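El club de robótica de Trisholm prepara en simulador la prueba de mesa del torneo Steltamach

El grupo trabaja este curso con un brazo simulado y una cocina virtual. La tarea consiste en recoger objetos sueltos de una mesa, entre ellos una taza volcada y una cuchara.
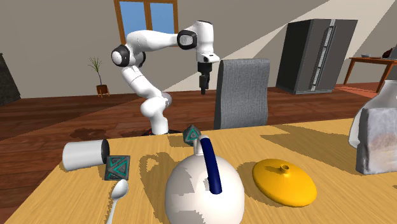 Núm. 441 · Pág. 7

Los alumnos llevan 997 intentos registrados y quieren repetir la serie con otra colocación de los objetos antes de septiembre. La fase final será en Gretbridge y cada equipo podrá sumar hasta 700 puntos.
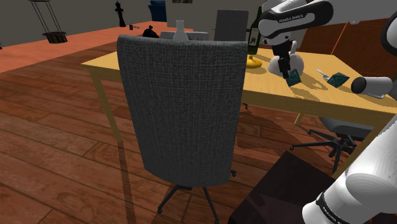
La pinza sujeta un cubo sobre la mesa, en el simulador del club.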